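Vekora Wire Shelving
Set-up and Care Guide

Section 3: Standing, moving and loading the unit

Read this section after you have put the posts together (Section 1) and fitted the shelves (Section 2). It applies to every Vekora unit, with feet or with castors. The wall strap is covered at the end of this section. The hanging rail and the side baskets have their own leaflet in the box they came in.

3.1 Before you start

You will need:

- the spanner supplied in the small parts bag
- a spirit level
- a tape measure
- a pencil
- a second person, for steps marked (2)

Check that each shelf is locked before you stand the unit in its final place. Press down on each corner in turn with the flat of your hand. The shelf should not drop or click. If it does, lift that corner off its plastic sleeve, check that the sleeve has snapped into the groove on the post, and press the shelf down again.

CAUTION: Do not load any shelf until the whole unit has passed this check. A sleeve fitted upside down will hold an empty shelf and let go of a full one.

3.2 Choosing a place

1. Pick a flat piece of floor. Hard floors and short carpet are both suitable. On deep carpet, see the note below.

2. Leave a gap of 30 mm between the back posts and the wall. Skirting boards usually make this gap for you. Where there is no skirting, measure it at both ends.

3. Keep the unit away from heaters, cookers and open fires. The coating on the wire will stand ordinary room heat but marks if it is left next to something hot.

4. Do not block a vent, a fuse box or a stopcock. The wire lets air through, but you will still have to reach past whatever is on the shelves.

5. Do not stand the unit where a door can swing into it.

Note: On deep carpet the feet sink unevenly during the first weeks. Level the unit once when you set it up, then level it again after a month. Some people put a board under the feet. If you do this, use one board for the whole unit and not a separate piece under each post.

Note: The unit may be used in a garage or shed if the roof is sound. It is not meant to stand outdoors. Morkis sells a loose cover that keeps dust off, but the cover is not waterproof and will not change this.

3.3 Levelling (units with feet)

1. Stand the unit in place, empty. (2)

2. Lay the spirit level along the front edge of the lowest shelf.

3. Find the low corner. Turn its foot with the spanner to lengthen it. Turn anticlockwise, looking down from above.

4. Lay the level from front to back on the left side, then on the right side, and correct in the same way.

5. Push the unit gently at shoulder height. If it rocks, one foot is not touching the floor. Lengthen that foot by half a turn at a time until the rocking stops.

6. Tighten the lock nut on each foot.

Do not lengthen any foot so far that you can see the end of the thread. If the floor is that uneven, pack it out underneath and start again from step 2.

3.4 Fitting castors (if supplied)

The castor kit contains two castors with brakes and two without. The braked pair goes at the front, where you can reach it with your foot.

1. Take everything off the shelves.

2. Lay the unit on its back on a blanket. (2)

3. Unscrew the feet. Keep them, as you will need them if you ever take the castors off.

4. Screw one castor into each post by hand as far as it will go. It should turn freely at first. If it is stiff from the start it has gone in crooked -- back it out and try again.

5. Tighten with the spanner. Stop when the washer is flat against the end of the post.

6. Stand the unit up and press both brakes down. (2)

CAUTION: Do not mix feet and castors on one unit. Do not fit castors to a unit taller than 200 cm.

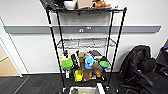
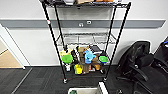
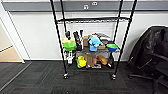 Black wire shelving against a white wall. The second and third pictures show the castors on the front posts.

3.5 Moving the unit

Units with feet must be emptied and lifted. Dragging bends the foot threads and will mark most floors.

Units with castors can be rolled a short way with things on them, as follows.

1. Clear the top shelf.

2. Undo the wall strap, if fitted.

3. Take anything made of glass off the unit.

4. Release both brakes.

5. Hold the two posts at one end, at waist height, and push. Do not pull the unit towards you.

6. At a door bar or the edge of a rug, stop. Have one person at each end and ease the unit over, one pair of castors at a time. (2)

7. Put both brakes on and refit the strap.

Do not roll a loaded unit up or down a ramp. Do not let children ride on it.

3.6 Weight limits

The limits below are for weight spread evenly across the shelf. They are lower for castors because the whole load comes down on four small points.

Units with feet: 30 kg per shelf
Units with castors: 27 kg per shelf
Hanging rail, if fitted: 9 kg

The limits are the same whichever height you set the shelf at. Putting two shelves close together does not make either of them stronger.

If you are not sure what something weighs, stand on the bathroom scales with it and then without it. Water is an easy one to work out: a litre weighs one kilogram, so a crate of large drinks bottles will use up most of a shelf by itself.

3.7 Loading

1. Fill the unit from the bottom upwards. Put the heaviest things on the lowest shelf.

2. Place heavy things over the posts, at the ends of the shelf, before filling the middle.

3. Keep everything inside the raised edge of the shelf. Nothing should stick out at the front.

4. Put small or thin-legged things in a tray or box. The gaps in the wire are wide enough for a pen, a battery or a small bottle top to fall through.

5. Keep round things from rolling by standing them in a box or turning them so that they lie across the wires.

6. When you unload, work from the top down.

Liquids need a little more thought on wire shelves, as a leak will run down through every shelf below. Keep cleaning products on the lowest shelf with their caps tight, in a tray if you have one. Never keep them above food. If young children live in or visit the home, keep them in a locked cupboard and not on this unit at all.

Clear plastic shelf liners are sold separately under the Tiltgate name. They can be cut with kitchen scissors. Cut from the underside, along a pencil line, and leave a finger's width clear at each post so that the sleeve can be checked without taking the liner out.

3.8 Changing the height of a shelf

1. Empty the shelf you want to move and every shelf above it.

2. Tap the underside of the shelf near each corner with a rubber mallet, or with a hammer and a folded cloth, until it comes free of the sleeves.

3. Unclip the sleeves and fit them at the new height. Count the grooves from the bottom of each post, and use the same count on all four. Counting from the top is a common mistake and goes wrong when the posts are made up of joined sections.

4. Lower the shelf on to the sleeves and press down each corner.

5. Repeat the check in 3.1.

Leave at least one shelf near the bottom and one near the top. A unit with all its shelves in the middle will twist.

3.9 The wall strap

Fit the strap to any unit that stands where children or pets can get at it, and to every unit used with castors when it is in its usual place. The strap is in the bag marked Patwary, along with two screws and two plugs for solid walls. Plasterboard needs a different fixing, which any hardware shop can supply.

1. Find a solid point on the wall, level with the top shelf or a little below it. Check for pipes and cables before you drill.

2. Mark the two holes through the wall plate in pencil.

3. Drill, push in the plugs and screw the plate to the wall.

4. Pass the strap around the nearest back post, above a shelf so that it cannot slide down.

5. Thread the strap through the buckle and pull until it is snug. It should not pull the post out of line.

The strap stops the unit tipping forward. It does not carry any weight and does not raise the limits given in 3.6.

3.10 Checks

Every month:
- press down the corners of each shelf
- look at the castors and pull out any hair or thread wound round the axles
- check that the brakes hold

Every February, or whenever you do your yearly clear-out:
- empty the unit and wipe the wires with a damp cloth, then dry them
- look for chips in the coating, and touch them up with metal paint before rust starts
- check the level and the strap

Do not use scouring pads, bleach or a steam cleaner.

If a post is bent or a sleeve is cracked, empty the unit and stop using it until the part has been changed. Part numbers are listed in Section 5.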